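Plastic bowls going cloudy and smelling of curry, is there a fix or do I bin them?

Posted by Rekier
212 views · 3 comments · Share

I've got a set of plastic mixing bowls that get used for everything here: marinating, cereal, salad, dough. I bought them at the Lockwood market in April and they were good for a couple of months. Now the inside of one smells of curry even after two washes, and another has gone cloudy up one side. We don't own a dishwasher, so it's all by hand with the ordinary green liquid and a sponge.

I've tried leaving them in hot soapy water overnight. The smell goes while the bowl is soaking and comes back once it's dry and has been in the cupboard for a day. I've also tried lemon juice, which did a bit for the colour but nothing for the smell.

They have no recycling number on the bottom that I can find, so I don't know what plastic they are. Same colours as mine: 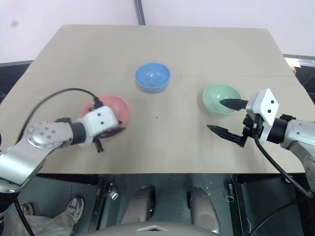

Follen
Stop using the rough side of the sponge, first of all. The scratches hold oil, and it's the oil that holds the smell. Once a bowl is scratched you can clean it well enough to eat from but you won't get it back to how it was in the shop.

For the smell, make a paste of bicarb soda and a little water, smear it over the whole inside, and leave it for a full day. Not an hour. Rinse with warm water and dry it outside if you've got somewhere sunny. Mine live on the back step on a tea towel. Curry stains fade a lot in the sun as well, though you'll want to bring them in by late afternoon if you have possums.

The cloudiness could be two things. If it wipes off with white vinegar it was minerals from the water, and you can just do that every few weeks. If it doesn't wipe off it's wear, and there's no treatment for that. I wouldn't bother with any of the polishes.

Don't put bleach in them. I did it once with a storage tub and then everything in it tasted like the pool.

Also, stop storing them nested while they're damp. Leave them apart on the bench until they're properly dry and then stack them:

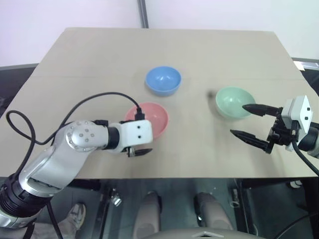
Pink, blue and green bowls on the table.

If you've only got a small kitchen, put a sheet of paper towel between each one. It does the same job.

26 people found this helpful · Share

Jostus
Just bin them, they're cheap. I switched to stainless steel and never looked back.

2 people found this helpful · Share

Rekier
Thanks Follen. Vinegar took nearly all of the cloudiness off, so it must have been the water. We're on a bore and the kettle is always white inside, I should have thought of that. The bicarb is on the smelly one now and I'll leave it until tomorrow night.

Jostus, I do have one steel bowl, but it can't go in the microwave and I melt butter most mornings.

Follen
Don't melt butter in the plastic ones either if you don't know what they're made of. Hot fat gets a lot hotter than water and that's probably where some of your wear is coming from. Use a glass jug or a mug with a saucer on top. If there's no microwave symbol on the base I'd assume they're for cold food only.

For the curry, marinate in glass or in a glazed dish and keep the plastic for salad and dry things. Turmeric will get into nearly any plastic if you leave it overnight, whatever you paid for it.

Share · Report · 3 comments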